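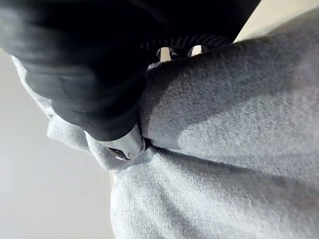 Chapter 5
Cloth and Its Behaviour

Every person who sews has met the same small trouble. Two pieces are cut from one pattern, in two different cloths, and the finished garments hang in two different ways. This chapter is concerned with the causes of that difference. It assumes that the reader has finished Chapter 4 and knows the words warp, weft and selvedge.

5.1 Drape

Drape is the manner in which a cloth falls under its own weight. A soft cloth makes many narrow folds, and a stiff one makes few and wide folds. In the workroom it is usual to judge drape by eye, with a square of cloth laid over a round stand. The square should have sides of 30 cm, and it must be pressed and left flat overnight before the test.

The weave has a strong influence. In plain weave the threads cross very often and hold each other firmly. In satin weave they cross less often, so they can slide a little, and the cloth bends more easily. The finish matters also. Starch can make a thin cotton behave like a much heavier one until the first wash.

5.2 Bias

When cloth is pulled along the warp, it stretches very little. Pulled at an angle between warp and weft, it gives way and becomes longer and narrower. This direction is called the bias. A skirt cut on the bias should hang for a full day before the hem is marked.

Pavithra Namboodiri, whose notes on skirt cutting are used again in Chapter 10, advises beginners to try this first on a checked cloth, where the squares can be watched as they change their shape.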